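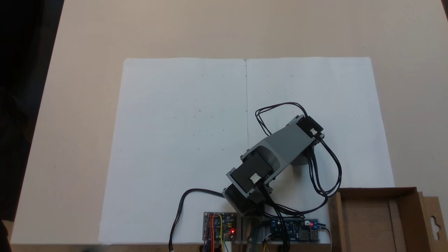 Les semis d'automne, on s'y met maintenant, pas fin septembre quand tout le monde se réveille et que les sachets de mâche ont disparu. Donc plan d'abord. Avant la bêche, avant les graines, avant même de passer chez Kamex. Prenez une grande feuille blanche, un pli au milieu, et quelques repères au crayon, très pâles, des points, des tirets, des petites croix en rangées lâches, ça suffit largement pour commencer. À gauche du pli ce qui pousse déjà, à droite ce qu'on veut mettre. Si la moitié droite reste presque vide pendant deux semaines, aucune importance. Restez au crayon, appuyez peu, vous allez changer d'avis pour les poireaux.

Lettre du vendredi 8 août 2025, écrite vite entre deux arrosages. Pardon d'avance pour les fautes.

Ce qu'on a en terre aux jardins de Clundmont en ce moment : tomates (enfin), haricots grimpants qui n'en finissent plus, courgettes beaucoup trop, comme chaque été. Servez-vous sur la table près du portail, elles sont bonnes jusqu'à la taille d'un avant-bras, après c'est pour la soupe. Les pommes de terre hâtives sont sorties. Les 19 planches sont toutes attribuées, merci de ne plus envoyer de demandes pour cette saison, la liste d'attente rouvre en novembre.

Parlons de ce qui vient après les pommes de terre. Question qui revient tout le temps au portail. Le sol est propre, bien remué, un peu fatigué. Pas de tomates derrière, jamais, même famille. Des poireaux si vous avez des plants sous la main, c'est un peu tard mais ça passe, ils seront maigres. Sinon mâche, épinards, ou un engrais vert et on laisse tranquille. La phacélie lève bien en août si on arrose les premiers jours, la moutarde aussi mais pas là où vous comptez mettre des choux au printemps. Même famille encore. On se fait avoir chaque année, moi la première.

La rotation sur quatre ans, rappel rapide pour les nouveaux. Légumes-feuilles et choux, puis racines, puis légumineuses, puis les gourmands (tomates, courges, pommes de terre). On tourne. Ce n'est pas une religion, si vous avez une petite planche vous trichez un peu, tout le monde triche. Mais notez ce que vous avez mis et où. Le vrai problème en mars c'est qu'on ne se souvient plus. Gardez la feuille de l'an dernier, posez-la à côté de la nouvelle, et comparez.
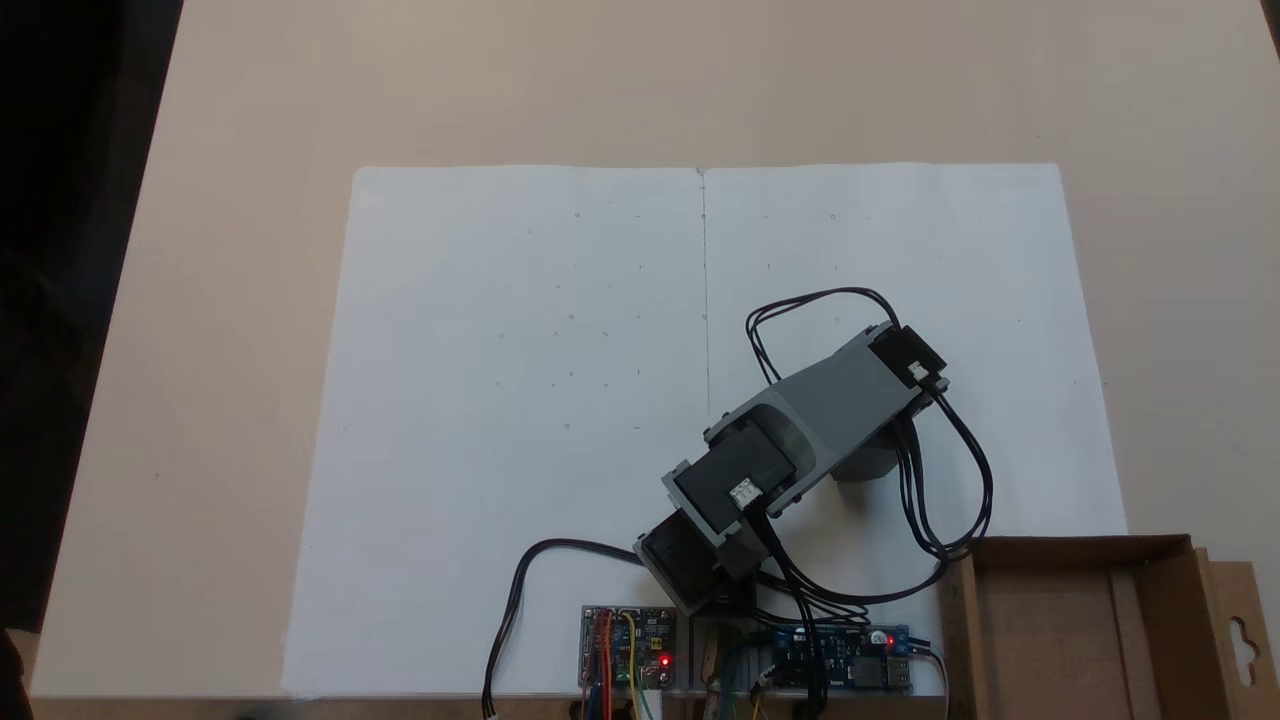
Les épinards, donc. Semer vers la fin du mois, à la fraîche, en ligne, pas à la volée (à la volée on désherbe à quatre pattes jusqu'à Noël). Ils détestent la chaleur pour lever. Truc qui marche chez moi : arroser le fond du sillon avant de semer, recouvrir, poser une planche en bois ou un vieux carton dessus, soulever tous les matins. Dès que ça pointe on enlève. Oublier un seul matin et vous avez des épinards jaunes et tordus, les limaces en prime.

Mâche : pareil, mais sol tassé. On a l'habitude de tout ameublir et la mâche n'aime pas ça du tout. Marchez dessus, tapez avec le dos du rateau, elle s'installe. La variété à petites feuilles tient mieux le gel, celle à grosses graines se récolte plus vite. J'en mets des deux.

Navets : c'est le moment ou jamais. Au milieu du mois il sera encore temps, début septembre ça devient du pari. Éclaircissez ! Je sais que ça fait mal au cœur. Mangez les fanes.

Radis d'hiver, le noir et le rose, les semer tout de suite, arroser régulièrement sinon ils deviennent creux et piquants à pleurer. Salades : scaroles et frisées à repiquer quand il fait moins lourd, le soir, les pieds bien mouillés. Ne pas enterrer le collet. Ombre légère les premiers jours, une cagette retournée fait très bien l'affaire.

L'ail, pas encore, rangez-moi ces gousses. On en reparle en novembre. Le rose peut même attendre l'hiver. Par contre préparez la place dès maintenant, une planche bien drainée, sans fumier frais, et marquez-la sur le plan, sinon vous y aurez mis des épinards et vous serez coincés. Ceux qui veulent de l'ail blanc de la variété Lucero (la nôtre, celle que l'on garde d'une année sur l'autre, petites têtes, goût franc, se conserve très bien) : gardez les plus belles gousses du bord, pas celles du centre. J'en ai mis de côté en tresse dans la cabane, merci de ne pas cuisiner les tresses.

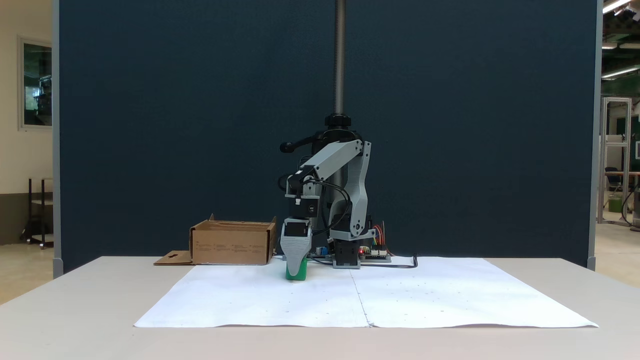

Sur la table : la feuille blanche et le petit objet vert.

L'eau, maintenant. La cuve d'Arkon (celle en bas du chemin, côté hameau) est descendue vite avec le mois de juillet qu'on a eu. Elle fait environ 3000 litres quand elle est pleine et elle n'est pas pleine. Donc : arrosage le soir, au pied, à l'arrosoir. Le tuyau reste enroulé. Deux arrosoirs bien versés au pied des tomates, c'est mieux que de mouiller la surface tous les jours, les racines descendent et la plante se débrouille. Les feuilles mouillées le soir, c'est le mildiou assuré.

Paillez. Encore. Il reste de la paille sous l'appentis, prenez-en. Les tontes sèches aussi, en couche fine, pas en galette épaisse, ça fermente et ça sent. Pas de tonte montée en graines SVP, on a passé le printemps à arracher les résultats. Sur les semis on attend que ça ait bien levé avant de pailler, sinon on étouffe tout et on accuse les graines.

Compost : trop d'herbe, pas assez de brun. Il est mou, il colle à la fourche. Apportez des cartons sans encre brillante, des feuilles mortes s'il vous en reste du fond du jardin, du broyat. Les pieds de tomates malades ne vont pas dedans. Les liserons non plus, ni les rhizomes de chiendent, j'en ai sorti une poignée entière hier et elle était en pleine forme. Les courgettes géantes oui, mais coupées.

Graines et fournitures. Kamex a reçu les sachets d'automne, rayon du fond, après les pots. Les épinards y sont, la mâche aussi, les navets je n'ai vu que le violet. Pour la phacélie il faut demander au comptoir, elle est vendue au poids. N'achetez pas trop, un sachet entamé d'épinards lève déjà nettement moins bien l'année d'après. On peut partager un sachet entre voisins de planche, c'est plus malin. La boîte à graines de la cabane est ouverte à tous, remettez juste l'élastique et écrivez l'année. Un sachet sans année finit dans l'engrais vert surprise.

Tomates : gardez vos graines sur un fruit bien mûr, d'un pied sain, pas un hybride. On presse les graines dans un verre avec un peu d'eau, on laisse quelques jours, ça moisit en surface, c'est normal et ça ne sent pas bon. Ensuite rinçage dans une passoire fine, séchage sur une assiette. Pas sur du papier absorbant, on ne les décolle plus jamais. Étiquette tout de suite. J'ai trois assiettes sur la fenêtre et je ne sais plus laquelle est la cornue.

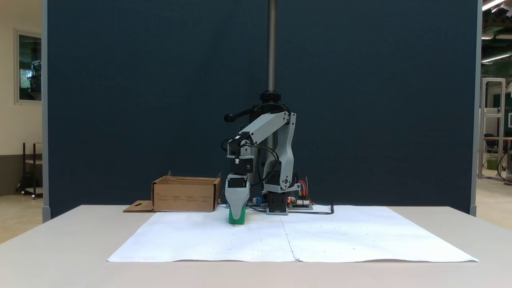 Haricots, idem, c'est encore plus simple : laissez quelques gousses sécher sur pied, cueillez quand elles craquent, écossez, et un passage au congélateur dans un bocal bien sec contre les bruches. Ne cueillez pas un jour de pluie. Pour les courges, laissez tomber, elles se croisent toutes entre elles et avec celles du voisin, on a eu l'an passé un machin amer qui a fini au compost, et pour une fois il ne faut pas insister : une courge amère on la recrache et on jette le reste.

Fraisiers : les stolons. Prenez les plus proches du pied mère, fixez-les dans un godet avec une épingle en fil de fer, coupez quand c'est enraciné. Plantation en fin de mois ou septembre. Ceux de la planche commune sont vieux, il faudra changer de place, je propose le long de la clôture, là où il y avait les pois. À discuter. Framboisiers : rabattre les cannes qui ont donné, au ras, pour les non-remontants. Laissez les vertes. Si vous ne savez pas lesquels vous avez, ne coupez rien et demandez-moi.

Bricoles :
- la clé de la cabane revient sur son clou, pas dans une poche
- la bonne grelinette a un manche fendu, la scotcher ne compte pas comme une réparation
- le portail du bas doit être refermé, les chevreuils ont goûté les blettes
- il manque un arrosoir vert, si quelqu'un l'a pris par erreur, sans rancune

Pour ceux qui veulent montrer leur plan ou en faire un ensemble, on se retrouve dans la cabane samedi en fin d'après-midi, après la grosse chaleur. Venez avec votre feuille, un crayon, une gomme surtout. Format libre. Évitez le stylo, les dernières fois on a raturé jusqu'à ne plus rien lire. On regardera surtout la place des choux, il y en a trop côté nord et ils ne verront pas le soleil de tout l'hiver. Si quelqu'un a des plants de poireaux en rab, je prends, échange contre courgettes (évidemment).

La prochaine lettre parlera des bâches, des voiles et du stockage des oignons, qui sèchent en ce moment au grenier et dont certains ont déjà le col mou. Ceux-là mangez-les en premier.

Je file, les haricots attendent.

Accueil | Lettres | Semis du mois | Planches | Archives | Contact

Vous recevez cette lettre parce que vous êtes inscrit à la liste des jardins de Clundmont. Se désinscrire. Modifier mes préférences.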